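Folks at the Tatside workshop have had a busy November getting the two-arm cell on bench 19 back in shape.

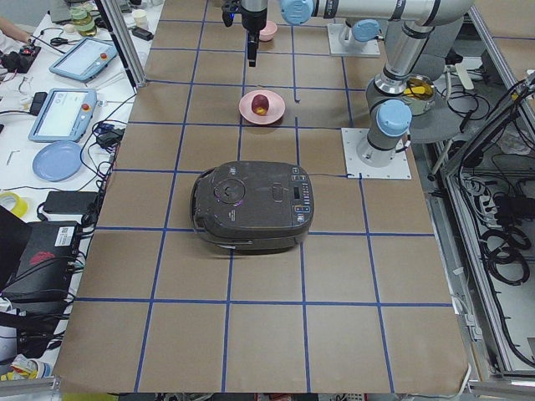 Caradog Sayce has looked after the cell since spring, and he likes to start with the paper. The blue tape grid gives him squares to set the plate and the bowl by, so he relays any strip that has lifted (a slow job, but he enjoys it!) before he checks the grippers.
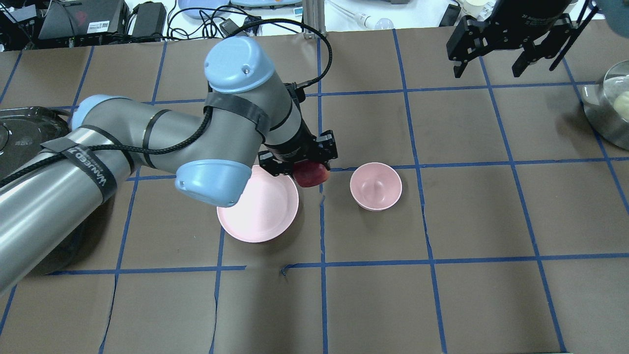 Cable straps come next, and then the base bolts, which he goes over every 300 hours.

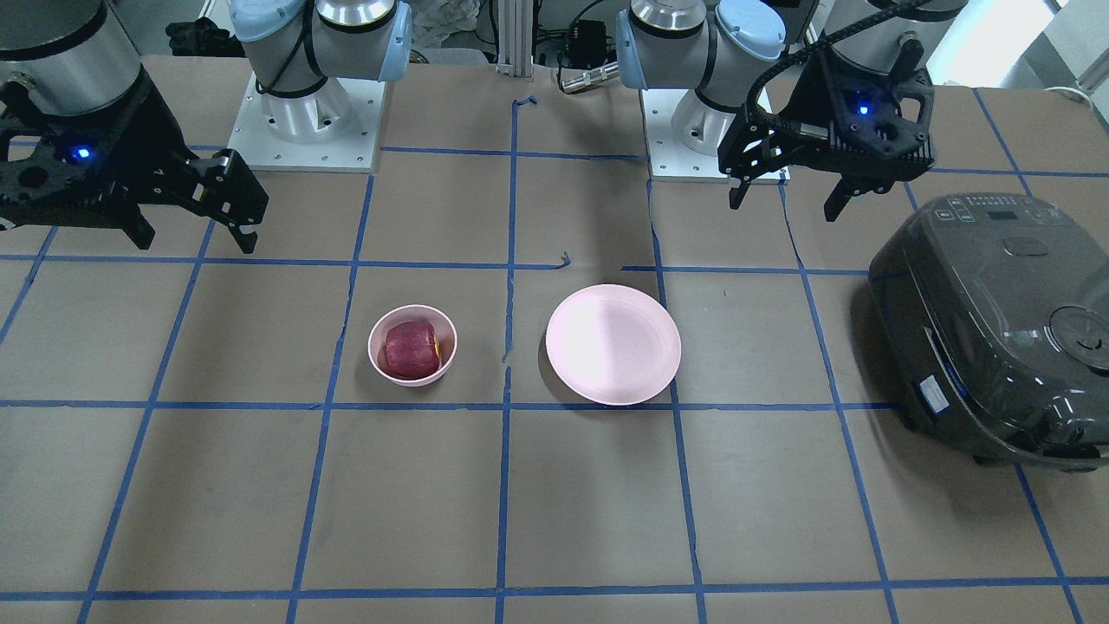

Both arms raised over the taped grid at Tatside.

Aled Prothero takes over the evening checks next month.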